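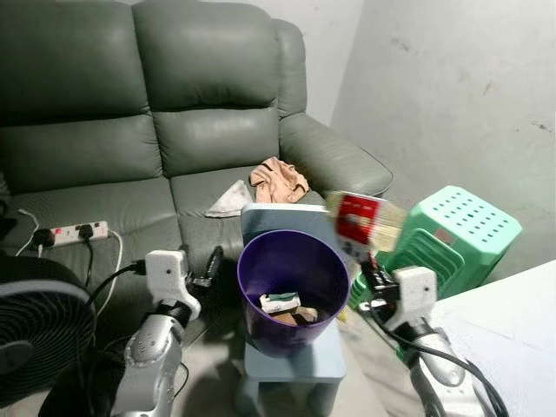
The green two-seater, upstairs room, with power strip and fan in residence.

To: Listeck building list
Subject: Re: The sofa, again

On the subject of what it costs to keep furniture alive, the previous poster wrote:

> I got a quote from Drullitz for the green leather sofa. Clean,
> condition and touch up the color: 285. A full recover is 998, and
> they looked at me as if I'd asked about a piano. Delivery is extra
> if they have to do stairs, and they will have to do stairs.
> Does anybody object to the cheaper one? Also, can we please settle
> where the power strip lives. I sat down with a coffee last month
> and found two plugs before I found the cushion.

No objection to the 285. The leather is creased and a bit shiny, but so am I, and I don't see any of you pricing a recover for me. The seams look sound to my eye. The cushions are still fat enough that short people slide off the front.

I do object to paying anybody to condition a seat that we then use as a shelf. I went up in April with a cloth and good intentions and found the left cushion working as an electrical outlet. The right one had a beige cloth balled up by the armrest, and there was a crumpled tissue, or a napkin if you're feeling generous, straddling the gap between the two cushions. I won't ask whose. 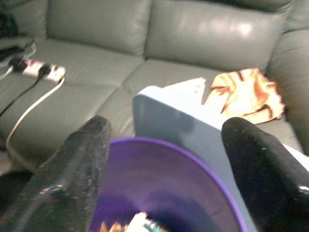 Same sofa, closer in. Purple bin in front, strip still on the left seat.

Yes, there is a bin. It's purple. It's hard to miss.

Proposals, in no order of dignity:

The strip goes on the floor along the wall, or on one of those brackets. Gondal has them for 4 apiece, screws included. If the fan cord won't reach, move the fan.

Cloths go home with whoever brought them.

Drullitz gets the sofa once it has been empty for a full week, which at the present rate gives them plenty of time to plan the stairs.

As for the suggestion that we buy the Mirkent one for 400 and be done with it: I sat on it in the store. It's like sitting on a filing cabinet that has read about sofas. Also it's cream, and I have met us.

Will bring the screwdriver. Somebody else can bring the bracket.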